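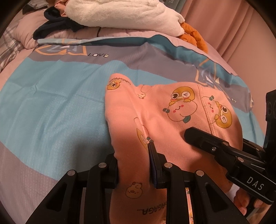 27 Dec 2019

I finally have a few quiet days, so I am typing up my notes from the open day at Bouzid. I went for one afternoon and filled most of a notebook.

Bouzid is a small company on the edge of Grenberg, past the bus depot, in a building that used to sell floor tile. They work on robots that handle cloth. I work in a commercial laundry, on the finishing side, and have done so long enough to be skeptical of anyone who says the folding will be automated next year. I had read a short item about the open day in the local paper and signed up through their website. There were 40 places. They had to turn people away, and they told us they plan to do it again in March.

We got badges and coffee and were split into two groups. Mine started in the demonstration hall and the other started with the talk. I was glad of that, as I would sooner see a machine first and hear about it second.

The main demonstration was a two-arm robot at a waist-high table. It picked a hand towel out of a pile, held it up by one corner, turned it until it found a second corner, and laid it flat. Then it folded it in half and in half again. The first towel took just under 2 minutes. The second went faster. On the third it grabbed what it took for a corner but was a bit of hem, and the towel went down twisted. The engineer running it let it carry on so we could see what it would do. It folded the twisted towel very neatly, twist and all, and put it on the stack.

I liked that they left that in. At trade shows I have seen machines that only ever get handed one item, pressed and laid out square by a person standing just out of view. The towels at Bouzid came out of a basket any old way. A woman in our group asked if she could mess up the pile herself and they let her.

Next they tried a T-shirt. It got the shirt flat on the second attempt and folded one sleeve in, then stopped and waited. The engineer said it had lost track of the other sleeve, which was lying under the body of the shirt. He pulled it out by hand and the robot finished. In our plant a new hire does that without thinking by the end of the first morning.

After that we moved to the part I had come for, which was how they teach it. A person holds a gripper by the handle, with a camera on it, and does the job with that in place of fingers. The recording shows the cloth from where the gripper is, so the robot later sees more or less the same thing when it makes the same move. You do it over and over with different clothes on different surfaces. They are up to 3,000 recordings for folding alone and the engineer called that a start.

A lot of it is children's clothing, and a lot of it is done on beds. I asked about that. He said adult shirts on a clean table are the easy case and they had plenty of those already. Small clothes are harder. There is less cloth to get hold of, the legs are short, and fleece is thick enough that it springs back open when you let go. Then there are the prints. A pair of fleece pants with cartoon faces all over them, lying on a striped comforter with more printing on it, gives the camera a great many edges to look at, and only a few of them are the edges of the pants. You and I don't notice. We know what pants are.

They let us try. I used the gripper on a baby blanket and then on a small sweatshirt. My notes from that are as follows.

The grip is fine and the weight is fine for a few minutes. I would not want to do a full shift with it.

You lose all feeling in the cloth. I had not thought about how much I go by touch. With my hands I know right away if I have one layer or two. With the jaws I had to look, and the jaws were in the way of looking.

Picking up from the middle of a garment is easy and mostly useless. Picking up an edge that is lying flat on something soft is hard. You push down, the bedding gives, and the jaws close on both. I picked up the cover along with the sweatshirt several times. The engineer said everyone does, and that the trick is to come in low and from the side where there is already a fold standing up. That helped. I also got slower the harder I tried, and a teenager in our group who was not trying very hard was better at it than me.

The talk came last for us. It was longer than it needed to be, but there were some things in it worth writing down. They are working with a linen service in Bridanmont that takes in hotel and nursing home laundry, and the plan is to put one machine there on flat items only. No clothing. They call the machine the Nurkero, and there was a poster of it with a nicer cover on than the one we saw in the hall. They would not give a price. They said the goal is 100 towels without a person stepping in, and that they are not there yet. I asked how far off and the answer was that it depends on the towels. I believe that. Ours vary a good deal depending on how many times they have been through the dryer.

Somebody asked about jobs, as somebody always does. The answer was that laundries can't find people for folding as it is. That is true where I work. It is also true that we pay very little for folding, and the talk moved on before anyone could bring that up. I thought about raising my hand and didn't. I would have liked to hear them say something about it, as the people in that room who knew cloth best were the ones who handle it for a living.

A few practical points for anyone thinking of going in March. Sign up early. Parking is behind the building and the entrance is on that side too - ignore the front door, which has the old tile sign over it and is locked. The hall is cold, so keep your coat. Ask to be in the group that does the hall first, because by the end of the day the robot had been switched off and the second group saw a shorter run than we did. If you sew, or work in a laundry, or have dressed a lot of small children, say so when you get there. They were interested in what we had to say and wrote some of it down. I told them about the way we shake out a fitted sheet before we look for the corners, and the engineer had me do it twice with one of their sheets while he filmed it on his phone.

When I got home there was a load in the dryer. I folded it at the kitchen table and paid attention to my hands for once. For a T-shirt I make one pinch at the shoulder, one partway down, and then a sort of flip that I could not describe to you if you asked. I tried doing it slowly and got it wrong. I tried with kitchen tongs and got it very wrong, and one of the tongs left a mark on a good shirt that I still have to get out.

I have put my name down for the next one. They said there may be a fitted sheet demonstration by then, and I'd like to see it.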